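Avano cell, overhead grasp scoring: agreement with human labels dropped after policy update
Ticket status: resolved, follow-up open
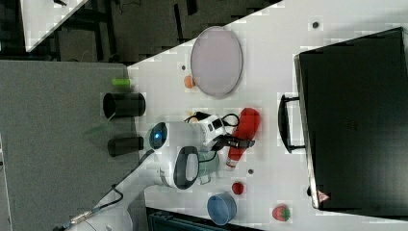
Overhead view, gripper at the red and white toy bottle.

Reported
The success detector for the tabletop pick tests stopped agreeing with the hand labels. Before the update it matched the human label on nearly every episode. On the first batch after the update, 75 episodes, it disagreed on 30. The Xu policy itself looked fine to the people running it. The numbers coming out of the detector did not, and the Stekden comparison was on hold until we knew which to believe.

Setup
Detector is the Clastham scorer, image based, overhead view only. It takes the last few images of an episode and returns one of three results: held, touching, missed. Human labels use the same three classes and are made from the full video. Objects are the usual toy fruit, bottle, bowl, plate and cups. No change to the arm or the gripper between the two batches.

Checks

1. Reran the scorer on the old batch. Same results as before, so the scorer code and weights are the same ones we had in April. Closed that line.

2. Looked at which label pairs were wrong. Almost all of the disagreements were "held" from the scorer against "touching" from the human. Very few went the other way. A random failure would not look like that.

3. Sorted the disagreements by object. The bottle was the worst and the small strawberry was next. The bowl was hardly affected. With the bottle lying diagonally and the fingers on it, a single overhead image does not settle whether it is held or only touched. I tried labeling stills without the video and got a good share of them wrong too.

4. Compared episode endings. The old policy raised the arm at the end of every attempt, whether or not it had anything. The new one often stops with the gripper still down at the object when the time limit runs out. The scorer was tuned on endings with the arm up, where "held" and "missed" are easy to tell apart from overhead.

5. Checked the labeling sheet for the same problem. Two people had labeled the new batch and they agreed with each other, with 2 exceptions. They had the motion before the last image to go on. The scorer did not.

Cause
The scorer was reading the end pose as much as the object. Fingers down next to an object was enough for "held". The old batch hid this, as it had hardly any endings of that kind.

Fix
Added a fixed lift at the end of each episode, run by the test script and not by the policy. The arm goes straight up and waits, and the scorer only sees images taken after the wait. The lift is the same for every policy, so it should not favor one over another.

Reran the new policy with the lift in place, same object list, again 75 episodes. Disagreements went from 30 to 7. Most of what remains is the translucent green cup, which the scorer loses against the white table. That is a separate problem and has its own entry now.

Effect on reported results
The success rate posted for the new policy in May came from the scorer without the lift and is too high. I have marked it as withdrawn on the results page. The older rates stand — those episodes ended with the arm up already.

Still open
— Ask the Stekden side whether their episodes end with a lift. If not, the two sets can't be compared directly.
— Decide whether "touching" stays as a class. After the lift it rarely comes up, and the labelers would like to drop it.
— Try a second view from the side for the cup before anyone retrains the scorer.

Leaving this linked to the comparison ticket until Stekden replies.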